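Association Osier – allergies et intolérances alimentaires
Compte rendu de la réunion de mars

Présents : Jannik Kramer (animation), le bureau sauf la secrétaire, familles du groupe cantine, deux nouvelles familles. Notes prises à la volée, me signaler les oublis.

Début 18h40, on attendait les clés.

1. Compte rendu précédent
Approuvé. Une correction : le goûter de Dogar était sans lait, pas sans lait ni œuf. Important, à rectifier aussi sur le site.

2. Cantine, point avec la mairie
Jannik a eu le service scolaire au téléphone. Toujours pas de menu sans arachide garanti à l'école de Buler. Le prestataire propose le panier repas fourni par les parents, mais facture quand même la surveillance. Discussion assez longue. Deux familles paient déjà plein tarif alors que l'enfant apporte tout. Courrier commun à préparer, Jannik fait un brouillon, relecture par mail avant envoi. Demander aussi qui vérifie les étiquettes quand il y a un remplaçant en cuisine, pas de réponse claire la-dessus.

3. Comptes
Solde 1 072 euros. Cotisations : 97 familles à jour. Devis imprimeur pour les livrets « Fruits à coque, lire une étiquette » : 700 euros, jugé trop cher. On redemande un prix en noir et blanc. Vote reporté.
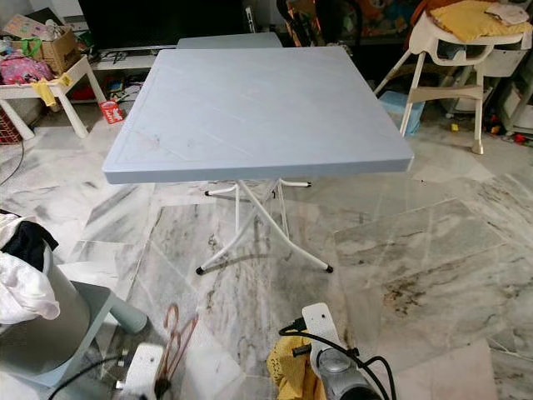
4. Atelier cuisine d'Urnutport
Maintenu. Thème gâteaux d'anniversaire sans œuf ni fruits à coque. Chacun apporte ses ingrédients dans l'emballage d'origine, pas de vrac, pas de boîtes sans étiquette. Ustensiles lavés avant de venir. Inscriptions par mail, 3 enfants maximum par adulte. Question d'une maman sur le sésame : exclu aussi cette fois, on le rajoute à l'annonce.

5. Stylos d'adrénaline
Rappel dates de péremption. Plusieurs parents ont du mal à obtenir le deuxième stylo pour l'école. Voir avec l'allergologue, et mettre à jour le PAI en même temps. Stylo d'entrainement de l'asso toujours prêté, à rendre SVP.

6. Divers
Liste des restaurants : trop ancienne, retirée du site en attendant. Groupe de parole pour les ados, à rediscuter, peu de retours.

Fin 20h15. Prochaine réunion, date par mail.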